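Workshop > Tips > Grippers and Hand Tools

We use cookies to remember your settings. By continuing to browse you accept our cookie policy.

Comparing hand-held grippers before you commit to one

Two grippers with the same housing can behave very differently once you swap the finger pads. I spent part of July going back and forth between the Darkell pads and the Plullel pads, and these are the notes I would have wanted at the start.

Test on things you already own. A dish sponge, a wooden spoon, a mug and a bunch of keys will tell you most of what you need. Ribbed pads hold the spoon well and do poorly with keys. Smooth pads are the other way around.

Close the fingers slowly on a sheet of paper and pull. If it slides out on one side only, the pads are not meeting evenly. Loosen both, close the fingers, then tighten -- in that order.

Weigh the tool with everything mounted. Mine came to 600 grams with the marker card on, and my wrist noticed after 55 grasps. Take a break before you start getting sloppy, or the second gripper you try will look worse than it is. 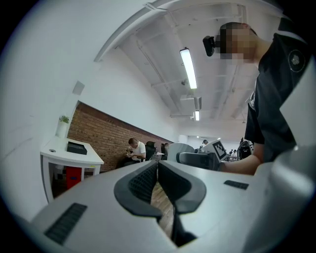

Keep marker cards flat. A card that has curled at one corner gives the camera trouble, and you may blame the gripper for it. Stiff card and double-sided tape work better than glue, and you can peel them off later.

Wipe the pads between rounds with a damp cloth and let them dry. Skip the dish soap. It leaves a film, and the first few grasps afterward don't count for much.

Write down misses as well as grabs. Chiyo Minami keeps hers on an index card taped to the bench. Out of 93 tries with the Plullel pads she had nine drops, seven of them the same mug handle. I would have remembered that as "bad with mugs" and left it there.

If you use a head camera, tighten the strap before the first round and leave it alone. Moving it halfway through means starting the comparison over.

Recent tips
Storing rubber parts so they don't crack
Which tape holds on textured plastic
Labeling small screws by job
Cleaning a camera lens with what's in the drawer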